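Review: Dinetti finger tape, the blue one, after a good long stretch on our towel cell

By Lutfa Pramanik

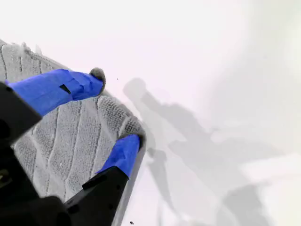
Both fingers in their blue wrap, with one of the gray ribbed towels.

I have been meaning to write up this tape since July, when Nuwan Mollah dropped the first roll on my bench and said I might like the color. I do like the color! But I wanted to wait until I'd been through enough of it to say something useful, and now that I'm well into my second box of six rolls I think I've earned an opinion.

First, a little about where I use it. I look after one folding cell at Feltley, a small shop that handles linens for guest houses and a couple of gyms. The cell is a single arm with a two-finger gripper over a white table, and it spends its days picking up towels by the edge so they can be laid out and folded. Terry cloth is a funny thing to grab. It's thick and squashy, the loops catch on anything with a corner, and the hems on older towels get fluffy and sort of wander off on their own. Bare plastic fingers would hold most of them and then drop the one you cared about. So we wrap the fingers, and for a long time we wrapped them in whatever was in the drawer.

The Dinetti tape is a soft, slightly stretchy plastic tape in a very loud royal blue. It comes in two widths and I'd tell you to buy the narrow one. The wide one looks quicker, and it is quicker, but it puckers badly going around the end of a finger and you spend the time you saved pressing the bubbles down with your thumb. Even with the narrow roll you will get wrinkles. I've made my peace with them. What matters on our cell is that the layers overlap in the same direction, with the loose end finishing on the back of the finger where the cloth doesn't rub it.

My routine, for anyone setting up something similar, goes like this. I park the arm, switch the gripper to its service setting, and open the fingers all the way. Old tape comes off in one pull if you're patient and start from the base. Then I wipe the fingers with a barely damp cloth and go and get a coffee while they dry, which is a step I recommend warmly. The new tape starts near the base and spirals toward the tip, pulled just tight enough that it lies down. If you stretch it hard it creeps back over the next few shifts and leaves a sticky band behind, and lint loves that band more than anything in the world.

After that I close the fingers gently on a folded scrap of towel and check that they meet evenly. An extra layer on one side really does change the grip – I didn't believe this when Dilani Sultana told me, and I owe her an apology and probably a lunch. On our gripper I reset the closing position after every wrap. It takes a minute or two, and skipping it gave me a whole afternoon of towels hanging crooked before I worked out what I'd done.

How does it hold up? Better than I expected. I keep a paper log taped inside the cabinet door, and my best wrap so far did 1000 picks before I changed it. My worst did 156, and I blame myself for that one (I was in a hurry, and the loose end was facing the cloth). It hasn't left any blue on the towels, including the pale ones, and I did go looking. It also peels clean if you don't leave it on too long. The one wrap I left over a holiday took some rubbing.

Now for the grumbles. The cardboard core is flimsy and goes oval if you so much as look at it, after which the roll won't turn on a dispenser. The tape is hard to tear neatly by hand, so keep small scissors close by and then count on losing them. And it picks up fluff along the edges. Terry sheds no matter what you do, and I brush the fingers and wipe down the table at each break, but by the end of a shift the blue always has a bit of gray fuzz on it.

I did try the Siriwardena tape for comparison, since Sorin Onu swears by it on his cell. It's grippier when new and it tears nicely, but it wore through at the tips much sooner for me. Sorin mostly handles flat cotton napkins, so we may both be right.

Would I buy it again? I already have. If you run a gripper on towels or anything else with a loop to it, get the narrow roll, watch which way your overlaps face, and reset your closing position afterward. I'd give it four stars out of five, and I'd hand over the fifth for a decent cardboard core.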